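## Two-finger parallel vs. stock hand on the right arm – head camera view, sim only

**zamudio_bench** (thread starter)

Comparing two end effectors in simulation before we spend money on hardware. Platform is a dual-arm upper body. Candidates:

- Granix parallel, short fingers
- Delon adaptive, longer fingers with a compliant pad

Controller is the same for both: Cartesian impedance at the wrist, 30 Hz policy commands interpolated up to the joint loop. The task is reaching to a box in a corner, then picking a small item off the top of it. Random wall textures, random light, random head tilt.

Totals so far are 1,669 episodes, split evenly as far as an odd number allows. The Delon is ahead on grasp success. The Granix is ahead on not hitting the walls. Before I read anything into that I would like opinions on the camera, as I suspect it is limiting both.

---

**kestrel_ik**

What camera? Head only, or head plus wrist?

---

**zamudio_bench**

Head only. Wrist cameras are modeled but switched off for this batch.

---

**kestrel_ik**

Then you are measuring the camera. A head view looking down over the torso shell loses a large share of its pixels to the robot. At any distance where the hand is near the box, the items are a handful of pixels each and the fingers are close to the line of sight. Swapping grippers changes how much gets hidden as much as it changes how well they hold anything.

---

**bbermudez**

Partly disagree. Baltasar Bermúdez here, I did the camera work on the Dralorham cell, so I have a bias and you can weigh it accordingly. We ran head only for months. Occlusion by the hand matters in the last few centimeters. Before that the policy needs context, and a wrist camera gives it very little. If the failures are in the approach, adding wrist views will not fix them.

Zamudio, what is the split between approach failures and grasp failures? And post a view from a right-arm reach, otherwise we are all guessing.

---

**zamudio_bench**

Of the 193 failures I have labeled by hand, most are in the approach. The usual pattern is that the arm stops short of the box or drifts toward the corner. Grasp failures are the smaller group, and nearly all of those are the item being pushed instead of closed on.

Right arm at the box, left arm idle with its fingers open. The two targets are the purple item and the orange one on top of the white box.
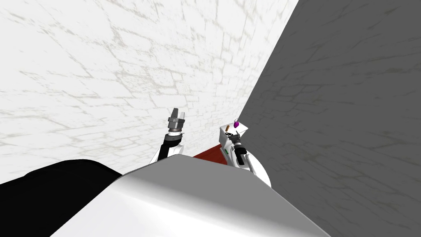 ### Replies after the image

**kestrel_ik**

The lower part of that view is shell. My point stands. The orange item is very small next to the gripper, and I would not trust any depth estimate on it from there.

Also, how steep is the head roll? That wall corner is nowhere near vertical.

---

**zamudio_bench**

Roll is randomized along with pitch. This one is toward the far end of the range.

---

**bbermudez**

I would cut the roll range first. You are asking the policy to work out "down" from a thin wedge of red surface between the arms and two veined walls. The veining is irregular, runs diagonally and carries no gravity cue. If your real neck cannot roll that far, the randomization is buying you nothing.

On occlusion I will give kestrel half a point. The box and both items can still be made out with the hand right at the box. It is tight, but it is usable.

---

**tmk_servo**

Coming at this from the controller side. Stopping short of the box can also be plain impedance droop. With low stiffness and an incorrect payload mass, the hand settles short of the commanded pose and the policy never sees an error large enough to correct. Did you update the tool mass when you swapped grippers?

---

**zamudio_bench**

Mass yes. Center of mass no, it is still the value for the Granix.

---

**tmk_servo**

Then the comparison is not clean for the Delon. Longer fingers move the center of mass out from the flange. Fix that and rerun before touching the camera.

---

**kestrel_ik**

Agree on fixing it. Do not agree on the order. Wrist cameras are already in the model, so turn them on in the same rerun.

---

**bbermudez**

Two changes in one rerun and you will not know which one helped. Run them separately:

1. Corrected center of mass, everything else unchanged.
2. Same as 1, roll range cut to what the neck can do.
3. Same as 2, wrist cameras on.

Use 3 seeds each, both grippers. Log the commanded and measured wrist pose at the moment the hand stops, so tmk's droop idea gets a direct check.

---

**kestrel_ik**

Fine, but log fingertip-to-item pixel overlap as well. It is cheap to compute in sim from the segmentation masks.

---

**zamudio_bench**

Will do it in that order, with both logs. Run 1 is queued. The wrist camera run will take longest because rendering is the bottleneck on this machine.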